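Chapter 3
Planning Around Doors

I lost most of a June to a door. It wasn't even a real one — it lived in Zarnix, the simulator we'll use all through this book, and my planner hated it. I gave it 2499 tries at getting a simulated arm past that door, and it found a clean path in 990 of them. The rest ended in bumps, timeouts, or a long polite silence.

So we start with doors! They swing, they hide what's behind them, and they make your collision map go stale the moment they move. By the end of the chapter you'll have written a small planner in Paltus (you installed it in Chapter 1, I hope) that checks its map again before every motion.
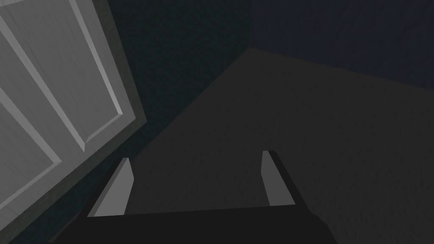
Why does the planner need to know how wide the gripper is open? Open fingers take up more room than closed ones, so a path that's safe with the hand shut can clip something with it spread.

Related chapters
Maps That Go Stale
Skidia: Logging Your Runs
Tuning the Žukauskas Planner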